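Coalition talks in Ninora move to ministry assignments

2020-03-04

The three parties negotiating a government in Ninora have agreed on how many ministries each will hold but not on which ones, according to a joint statement released by the parliamentary press office. The allocation follows seat share. The two larger parties take seven and five posts, and the smallest takes two.

The arithmetic leaves little room. The assembly has 111 seats, and an absolute majority is 56. The three parties together hold 58. Under the standing orders, a cabinet must be confirmed by an absolute majority of all members, so absences count the same as votes against. Three defections or absences would be enough to block confirmation.
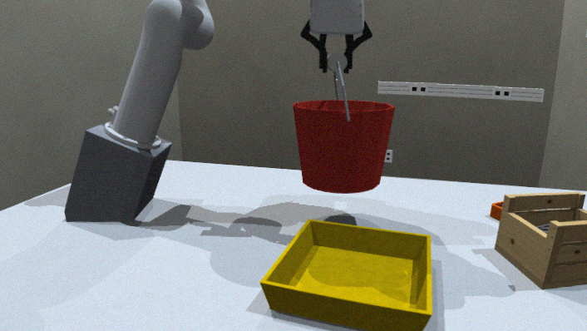

Rendering: robot arm holding a red bucket by its handle.

The main dispute is over the interior ministry. It controls the provincial police budget and appoints district administrators in Navow and Panthorpe, the two provinces where the larger parties compete most directly. Both have listed the post as their first choice. A proposal to split the ministry, with policing in one department and local administration in another, was tabled last week and is still open. Splitting it would require an amendment to the Public Administration Act, and the amendment would have to pass before the new ministers could be sworn in.

Finance is closer to settled. The second-largest party is expected to take the post, with the deputy position going to the largest. The draft agreement requires both signatures on any transfer between budget chapters during the fiscal year. The outgoing government used such transfers 11 times last year, mostly to cover fuel subsidies, and the audit office objected to four of them.

The smallest party has asked for water and transport. Its support is concentrated in the Uddin valley, where the irrigation canals have been on a restricted schedule since July. The party's written terms include completion of the Uddin pumping station and a fixed annual payment to the valley's water districts. The other two parties have accepted the pumping station. They have not accepted the fixed payment, on the grounds that it would commit future budgets without a vote.
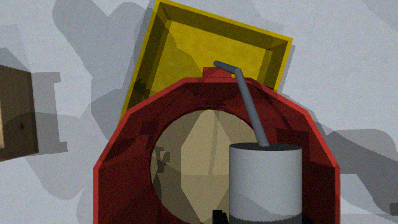
The text of the agreement itself is long. The current draft has 432 numbered clauses in nine chapters, and negotiators have marked each one as agreed, agreed in principle or open. Chapters on education, health and foreign trade are fully agreed. Most open clauses are in the chapters on local government and public appointments. A separate annex sets out the dispute procedure. Any party may refer a matter to a six-member panel, two members from each party, and the panel must answer in writing within 9 working days. The annex does not say what happens if the panel is evenly divided.

On the calendar, the constitution gives a nominated prime minister 45 days to present a cabinet. The period may be extended once, by 15 days, at the request of the nominee and with the approval of the speaker. If the second deadline passes, the nomination lapses and the speaker must consult all parties again before a new name is put forward. A dissolution is possible only after two nominations have lapsed.

The outgoing cabinet remains in a caretaker role. It may pay salaries, service debt and renew existing contracts for up to one quarter. It may not introduce bills or make permanent appointments. Several posts are vacant as a result, including the head of the customs service and two seats on the electoral tribunal.

Each of the three parties must also ratify the agreement internally. The largest will put it to its national council and the second to its parliamentary group. The smallest requires a vote of delegates, to be held in Panthorpe, with seven days' notice. No notice has been issued. Working groups on local government and appointments meet again on Thursday.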